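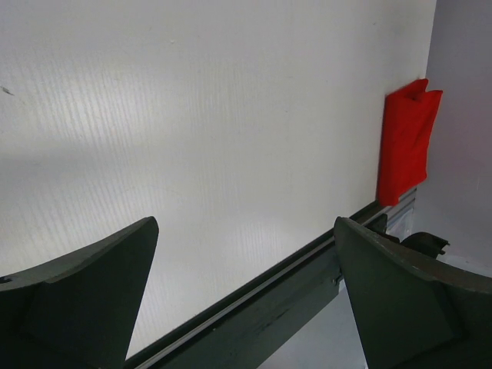
Do you only write about stupid criminals?

Mostly, though we also make room for stupid laws, stupid lawsuits and the occasional judge who has plainly had enough. A clever criminal is welcome too, but they tend not to turn up in the court lists.

About Fimton

Fimton is a website about the odder end of the law. We publish short pieces on real cases, usually before lunch, and a longer one each month when somebody has read a judgment all the way through and needs to talk about it.

We started as an email between three people who worked in the same legal publishing office and were supposed to be indexing planning appeals. One of those appeals concerned a man who had disguised a bungalow as a haystack. The email got forwarded, then forwarded again, and by May there were 138 people on the list, at least one of whom was a magistrate. It seemed easier to build a website than to keep apologising to the IT department.

The archive now holds 1342 pieces. The most read is still the one about the burglar who filled in a customer feedback card at the shop he was burgling and gave it four stars. The least read is our careful explanation of the rule against perpetuities, which we stand by.

How we choose cases

There has to be a document. A judgment, a charge sheet, a council notice, a letter before action written in green ink - anything with a reference number. If a story has been doing the rounds for years and always happened to somebody's cousin, we leave it alone. We keep a folder of those under the name Ahonen, after the first one we fell for, and new writers are made to read it.

We don't name defendants in minor cases. A person who tried to pay a parking fine in custard has been through enough. We don't run anything where someone was badly hurt, however silly the getaway vehicle.

Who pays for it

Readers, mainly, and a small sum from Ilik, the newsletter we run for solicitors who want the same cases with the paragraph numbers left in. We carry no adverts for law firms. We tried it once and the first one to appear was acting for somebody we had just written about.

Our search tool is called Irna and was built in-house. It is good at dates and poor at livestock, so if you are looking for the goat custody case, try "trespass" and be patient.

Is this legal advice?

Certainly not. Roughly 41 readers a year write in to ask whether something they have already done is legal. Please see a solicitor, and please stop attaching photographs.

Corrections and tips

We get things wrong and put the correction at the top of the piece, in the same size type as the mistake. Tips are welcome through the contact form, with the court and the case number if you have them. If you are the defendant, do say so at the start of the message. It saves a lot of awkwardness later on.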